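Visit to the Waltitz robotics course, Cáceres

We went over to Cáceres in March to see how the Waltitz training centre runs its robotics course. Our own club has been thinking of adding a simulation group next year and we wanted to see one that was already going. The visit lasted from 10 in the morning until just after 3.

The centre is on the first floor above a row of shops, and the entrance is at the back, by the car park. We went past it twice. There is a lift, but it was switched off on the day we were there, so anyone with heavy bags should ring ahead.

There are 17 students on the course this year, aged 16 to 19. They meet for two afternoons a week plus one long session a month, and it was the long session we sat in on. They work in pairs or threes, each group with one desktop computer. The centre has only one real arm, a small Drilus bench model, and groups book it in slots of 32 minutes. Everything else is done in simulation.

The first hour was a talk on joint limits, with exercises on paper. Our Spanish was just good enough to follow it. After a coffee break the groups went back to their projects, and we were free to walk round and ask questions.

The main project this term is a set of kitchen tasks. Every group gets the same simulated kitchen and the same robot, and has to write the control code for one job from a list of 13. The list includes opening a drawer, moving a bowl, turning on a tap and opening the microwave. Groups keep the same task for the whole term and hand in their code with a short written report.
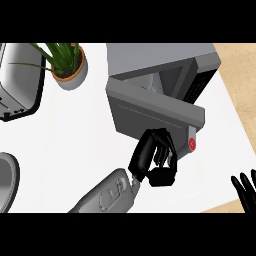

The microwave task in the simulator, with the gripper on the open door.

The group on the microwave task told us the door had taken them most of the term so far. A door moves in an arc, and their first version pulled in a straight line, so the fingers slipped off the edge part of the way round. They now work out a row of points along the arc and send the arm through them one by one. They showed us a table of their test runs, with the failed ones sorted by cause. Most of the recent failures were down to where the fingers first close on the door.

Marks are given for the report as well as for the code, and a group whose robot fails can still do well if it explains the failure properly. We thought this was fair. Two of the reports we read were better than the ones we get from our own members.

Lunch was at the Hinono café across the road, where visitors pay for themselves. The set menu was good value and there was a vegetarian choice.

In the afternoon three groups used the Drilus arm. Code that had run well on the screen needed a lot of changes on the bench, mainly to slow it down. The tutor lets them find this out for themselves and only steps in to press the stop button.

Points for our own club: the computers were ordinary office machines with a graphics card added, so cost should not be a great problem. Space is more of a worry. We would need a room where work can be left set up between meetings, and our present hall does not allow that. The centre has offered to send us its task list and marking sheet, both in Spanish.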